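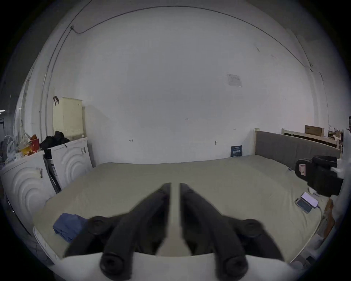
The Murna fitted sheet in sage green, on our bed in the guest room.

I bought this sheet in November, after the old one got a hole near the corner. I compared three shops before I decided, and I chose the Murna from Zerkeo. I have used it for enough weeks now that I can write something useful about it.

First, the color. On the website it was called sage, and I was afraid it would be too yellow or too gray. It is a pale, quiet green, and it goes well with our gray headboard and the white wall. In the evening, with only the small lamp on, it looks more gray than green. My husband says it is the same color as the old one. It is not, the old one was mint.

The size. Our mattress is 180 cm wide and I ordered the sheet for this width. The package says it fits a mattress up to 30 cm deep. Ours is less deep than this, so I expected too much fabric, but the top lies quite flat if you pull it well. My complaint is about the lower edge. The sheet does not always stay under the mattress, and at the front side you can see a strip of the white edging below the green. I push it back in the morning and after some nights it is out again. If you are a person who needs a perfect bed, this will annoy you. I think the elastic should be stronger, or it should go around the full sheet. In mine it is only in the corners.

The fabric is 100 percent cotton. When it was new it felt a little stiff and had a smell from the package, so I washed it two times before the first use. After that it became softer. It does not make small balls yet, and the old one (from Clonico) had them after one month. I wash it warm with the towels, and the green did not go onto anything white.

We use the bed also in the day, for folding clothes, and for putting down phones and charging them, and all the things which have no other place. For this the sheet is good, it does not slide and it does not wrinkle too badly. I put my jeans on it when they were new and very blue, and no color stayed on the sheet. I would still be careful with this.

Ironing I tried one time. It is difficult because of the corners and I will not do it again. If you hang it straight after the washing, it is smooth enough.

There is also a version from Ramasamy which costs less, but the shop had no green in my width, so I can not compare.

I give four stars. One star is missing for the elastic. I already ordered a second one in the same color, so we can change them, and I hope the corners of that one are sewn a little tighter.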